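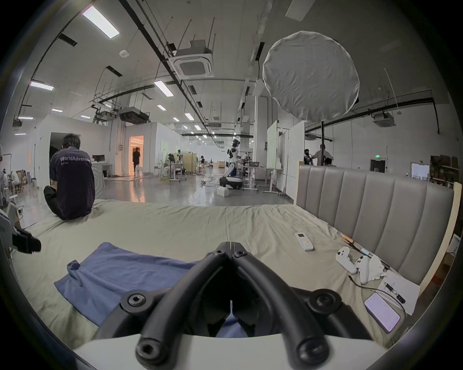 The Skedirside Open Day is a public demonstration of household robotics held each July at the Althorpe laboratory. It was established by Katalin Gál and Abelardo Tapia, and is organised by the laboratory's domestic tasks group. The first program drew 133 visitors.

Demonstrations take place on the main floor and centre on bedroom work, including the folding of clothes and the sorting of small items left on a sheet. Operators use hand-held grippers, one for each hand, to record the movements involved.
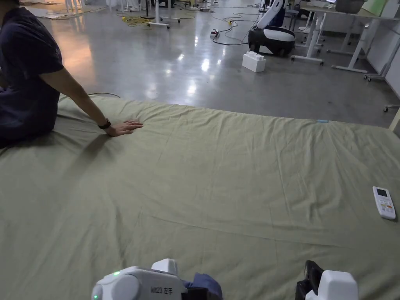

Sessions begin at 9 am and are led by Hường Ninh. Recordings are labelled by Nghĩa Trình using Udham, the laboratory's in-house software — an earlier tool, Lục, was retired after 77 sessions.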